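I've had the Rurkia hand gripper kit on my bench since September, and since a few of you asked after my last post, here are my thoughts. Short version: I like it a lot, with two gripes that I'll get to!

You get a pair of handheld grippers, the cables, a bag of hardware and a booklet. I bought mine from Bidora for $200, which felt steep until I priced the parts separately (don't do this late at night, it only leads to more shopping). The booklet says 2 hours for assembly. I took most of an evening, partly my own fault for putting one finger carriage in backward. Joni Lahtinen at our shared workshop spotted it from across the room, naturally.

Once they're together they feel great. Chunky, sure, but the grip sits well in my hand and the fingers close smoothly all the way. I want to teach my little home arm to put kitchen stuff away, so I've been practicing on lids and a wire basket — flat things are so much harder than boxes!

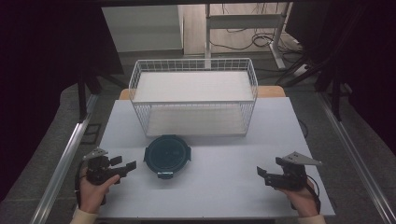
Do you need to own a robot arm to get anything out of the kit?
You can start without one, because the grippers log to a laptop on their own, and I recorded for weeks before my arm was ready.

Now the gripes. The stock finger pads are too slick for thin edges, so I swapped in a set from Jeltudier and haven't looked back. And the cables are stiff. They tug at your wrist if you reach too far, and after 14 takes in a row I really notice it. Clip them to your sleeve or your bench and it's much better.

The software is fine. It saves up to 1,000 takes before it nags you to clear space, and the file names make sense, which is more than I can say for the old Jayasinghe kit I sold last year.

Would I buy it again? Yep, with the better pads in the same order. I'm trying the left-handed setup next and will add a note once I've got the calibration sorted.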